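Slow Words on a Short Trail: Do People Read the Signs at Nilwood?

Abelardo Chambi
Field Methods II, final report
2021-10-08

1. What I set out to do

The proposal I handed in last June promised a study of "visitor engagement with interpretive media in a peri-urban green space." What I did was sit on a bench and watch people walk past signs. I have tried to keep the report closer to the second sentence than the first.

Nilwood is a strip of public woodland and meadow between the Hendisitz housing estate and the old Pylypenko brickworks. It has a paved loop, a pond that the map calls a lake, and a set of information boards put up when the loop was resurfaced. The boards cover pond life, brickmaking, hedgerow birds, and the history of the name Nilwood, which takes up four paragraphs to say that the history is unclear.

My question was whether the length of the text on a board makes any difference to whether people stop and read it. My supervisor asked me to have a hypothesis. My hypothesis was that it would.

2. Earlier work

A good deal has been written about museum labels and much less about signs outdoors. The museum people mostly agree that visitors read less than curators hope. They also agree that visitors read more when the first line gives them something to look at. I found this encouraging until I noticed that a museum visitor has paid to come in and is out of the rain.

Outdoor signs have other problems. People on a path are usually on the way somewhere, or are being pulled by a dog, or have already read the sign in March. A local walking group's newsletter, which I am not allowed to count as literature, described the Nilwood boards as "very thorough." I have come to think this was criticism.

3. Method

I picked two boards: the pond board and the brickworks board. The pond board was left as it was for the whole study. For the brickworks board I wrote a shorter text, printed it on weatherproof paper, and taped it over the original halfway through, with written permission from the parks office. Getting the permission took longer than the fieldwork.

The original brickworks text begins: "The extraction of clay in the Hendisitz district is first recorded in connection with the Pylypenko family, whose enterprise would in time come to occupy the greater part of the present site." My version begins: "The dip in front of you is a hole where bricks used to be." I was proud of this and still am.

The original text runs to well over a page if you type it out. Mine is 55 words. I wanted 50, but the parks office required the sentence about not climbing on the kiln wall.

I recorded 100 adults passing the brickworks board with each text. A pass counted as a read if the person stopped and faced the board for long enough to get through a sentence, which I judged by reading the first sentence of the original to myself under my breath. Children were left out. So were joggers, after the first afternoon, on the grounds that including them felt like padding the failures. Dog walkers stayed in, but I marked them separately in case the dog was the one who had stopped.

I did the observing from a bench on the far side of the path with a clipboard. For the first session I wore a high-visibility vest, on the advice of the departmental safety form. Several people came over to report a broken bin. I took the vest off and those passes were thrown out.

4. Problems in the field

The tape failed twice. The first time I found my text face down in the nettles, and that day's observations had to be dropped, as I couldn't tell when it had come off. The second time somebody had stuck it back up for me, slightly crooked, with better tape than mine. I would like to thank this person.

The weather was also not the same in the two halves. The long text had the dry days and the short text had most of the drizzle. If anything this should have worked against my hypothesis, and I mention it here in the hope of getting credit for it.

A larger problem is that regular walkers notice a new thing on an old board. Some of my readers may have been reading the change and not the text. A proper study would leave the short text up for a season before counting anyone. A proper study would also have more than one bench and more than one person on it.

5. Results

With the short text, 53 of the 100 people stopped and read. With the long text the number was much lower, low enough that my statistics tutor looked at the table and said I could skip the test, then remembered herself and said I could not. I ran the test. The difference is significant. The full table is in the appendix along with the tally sheets, one of which has coffee on it.

Dog walkers stopped less often than people without dogs under both texts. Couples stopped more often than people alone, and in most of those couples one person read while the other waited. I had no category for waiting.

The pond board, which nobody had touched, was read at much the same rate throughout. This is what a control is for, and it was a relief to have one part of the project behave.

I also spoke to a few people after they had read. I asked what the board was about. Readers of the short text mostly said bricks, or the hole. Readers of the long text mostly said history. One man, having stood in front of the long text for an impressive while, said it was about parking. I walked back and checked. It does mention parking, in the last line.

6. Discussion

The result supports the hypothesis that people stop more for a shorter text. It does not show that they learned more, and I'd be careful about saying so. A person who reads 55 words and remembers a hole may know less than a person who reads the whole Pylypenko story, if that second person can be found.

There is also the question of what the board is for. The parks office told me that the original text was written by a panel over several meetings, and that everyone on it was satisfied. It may be that the board did its main job before it was ever put in the ground.

I tried the short text on the Gumumeo Society, who look after local history in Hendisitz and who supplied much of the original wording. They were polite. They pointed out that "a hole where bricks used to be" is wrong, as the hole is where clay used to be, and the bricks were somewhere else. They are right. I had looked at that sentence every day of the study, and so had 53 strangers, and none of us had said anything. The corrected version reads "a hole where clay used to be," which is accurate and slightly less good.

7. What I would do differently

I would start earlier, and I would buy the better tape. I would separate the effect of length from the effect of the opening line, which I changed at the same time, so that my study can't say which of them did the work. My supervisor raised this in week two. I wrote it down under "later."

I would also test a middle length. The parks office is not going to put up 55 words on a board that size, with that much frame around it, and I have some sympathy. They have asked for a draft with the corrected first line, the kiln wall warning, and one paragraph about the family. They would also like to keep the parking.
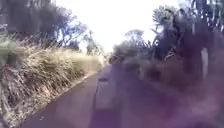

Could the larger number of readers come from the new opening line and have little to do with the shorter text?

It could, because both were changed at once and the study has no way to tell them apart; a second round would need the new opening line placed on top of the full-length text.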